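Thread on painting wooden sticks in two colours and keeping them in usable condition. It is a dull subject and there is a fair amount of it.

Background: we use plain rectangular sticks as length and spacing blanks. Reddish-brown for one size class, dark green for the other. The difference in section is small enough that people get it wrong by eye, so the colour does the work.

The batch started as 1,991 blanks, sawn from strip. 358 went out at first inspection for twist, end splits or a knot on an edge. A knot on a face can be sealed. A knot on an edge will lift the paint sooner or later, and filling it takes longer than sawing another blank.

Twist is checked on a flat plate. Put the stick down, press one corner, turn it over, do the opposite corner. If it rocks, reject it. Do not try to sand twist out. You end up with a straight stick of the wrong section.

Sanding: one pass on the faces, then a light touch on the long edges. A dead sharp edge will not hold a film of paint. Lindsay Nepia wanted a proper chamfer, but that takes too much off the reference face. We settled on breaking the edge by hand, just enough that it no longer feels sharp.

Ends first, always. End grain drinks the first coat and looks as if nothing has been applied. Two thin coats on the ends, left to dry, then the faces. Painting faces first gives you a ridge where the end coat laps over, and the ridge is enough to upset a stack.

Paint is Sollero water-based satin in both colours. We tried the Huvley gloss in February. It looked better and blocked badly: sticks left touching overnight had to be pulled apart, and the green came away on the red. Satin blocks less. It still blocks if you rush it.

On drying time, the tin tells you when it is touch dry. That is a different thing from being hard enough to store in contact. We rack them singly for a week on wire, faces vertical, and only then let them touch each other. Hendrik Dekker tests with a thumbnail on an end. If it marks, back on the rack.

Choice of colours. Red-brown against green is a poor pair for anyone with red-green colour deficiency, and I raised this before we ordered. The answer was to keep the green dark and the brown noticeably lighter so they separate on tone as well. It helps. I would still have picked blue.

If you want to check your own pair, take a photo and strip the colour out of it. If the two greys are close, change one of the paints. Do this with test pieces, before you have done 968 of them. I am giving that number because it is how many greens we had to recoat.

The recoat was a shade correction, nothing wrong with the film. Cameron McKinnon scuffed the lot with a fine pad and put one coat over. Thickness went up slightly, which we allowed for by moving the tolerance – not elegant, but it is written down on the drawing.

Storage. We used deep plastic crates first. Sticks stand on end in a deep crate, lean on one another and chip at the corners. You also have to dig, and digging is where most of the scratches come from. Brigitta Gisler logged the chips by location and nearly all of them were within a finger's width of an end.

Shallow is better. The stick should lie flat wherever it lands and you should be able to get hold of it without moving three others. Cloth lining was suggested. It collects grit, and then you have made sandpaper. Bare metal wipes clean.

Wiping: barely damp cloth, then dry. No solvent on satin, it polishes up in patches. The Kenix wipes left shiny streaks on the browns within a couple of uses and Filipa Veloso has taken them off the shelf.

Touch-ups are for chips only. Rubbed patches are left alone until the bare wood shows, at which point the stick comes out of use and gets a full recoat. Dabbing paint on a rubbed face makes a high spot, and a high spot on a spacer is a fault.

Wear on painted sticks starts wherever one crosses another, so how they lie matters more than how many you put in. Keep the load light. With three of each colour in a shallow grey sheet-metal bin, the overlaps are still few: one green end riding over another on the left, and a green partly tucked under a brown lower down. Those are the edges I would look at first. The sloped sides leave room for fingers to get in low, and both colours read clearly against the pale floor, scuffs and all. The dark smudge by the far wall is close enough in tone to the green that I would want it scrubbed before anyone sorts by eye.

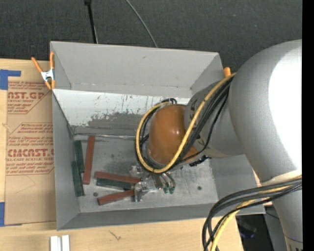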